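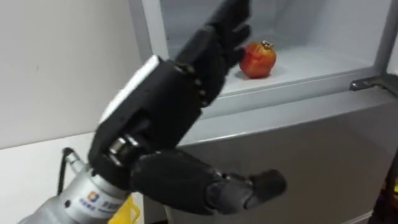

The Willari reel case is a sealed storage case for 16 mm telecast film, built for clubs, broadcasters and state sporting bodies that hold match footage in cold storage. It protects reels against moisture when they go into the cold and when they come out again. Most damage of this kind happens at the door. A refrigerator compartment standing open, as in the photo, takes in room air, and the water in that air condenses on whatever is coldest inside. A standard vented can offers little resistance to this. The Willari holds its own air and changes temperature slowly.

Construction

The case is a two-part aluminium shell with a grey powder-coated finish. Lid and base meet on a replaceable silicone gasket held by six over-centre latches. Outside diameter is 383 mm with the latches closed. Allow a clear shelf depth of 400 mm so the latches can be worked without tilting the case. The centre hub takes a standard core or a reel on a spindle, and is fixed from below so that no fastener passes through the floor of the case.

The inner tray is uncoated. Earlier units used a painted tray, which marked the outer wraps of some acetate reels. Painted trays can be exchanged at no charge by quoting the number stamped on the base.

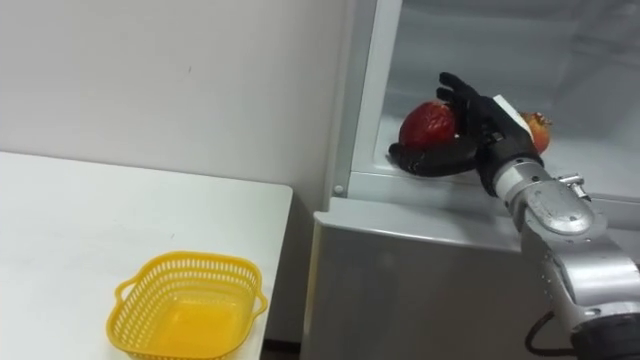 Humidity inside the case is controlled by a desiccant cartridge in the lid recess. The cartridge is conditioned before sale and should be left in its foil until the case is loaded. A colour indicator is visible through the lid window – blue when serviceable, pink when due for replacement. Cartridges are supplied by Avau and are not interchangeable with the older Lambrakis type, which sits too high and prevents the lid from seating.

Use

Load the reel at room temperature. Close opposite latches in pairs. After removal from cold storage, leave the case closed for 14 hours before opening. This period applies to a full reel on a core; short rolls need less time, but we do not publish a separate figure for them.

Do not use the case for nitrate stock. Do not use it for acetate film with a noticeable vinegar smell, as a sealed enclosure will trap the vapour and speed up decay. Such reels should be kept in vented cans and copied first.

Magnetic sound tracks can be stored in the same case as the picture, provided they are wound on a separate core with the paper interleaf supplied.

Labelling

A recessed panel on the rim takes a printed card for event, round, reel number and rights holder. Cards are held under a clear strip and can be read with the cases stacked. Adhesive labels are not recommended on the lid.

Supply

Manufactured by Enov. Sold singly or in cartons of 6. Gaskets, latches and cartridges are stocked separately. Lead time is longer in April, when the workshop closes for maintenance.

Technical enquiries: Agnes Tosh
Orders and spare parts: Bernadette Ambrose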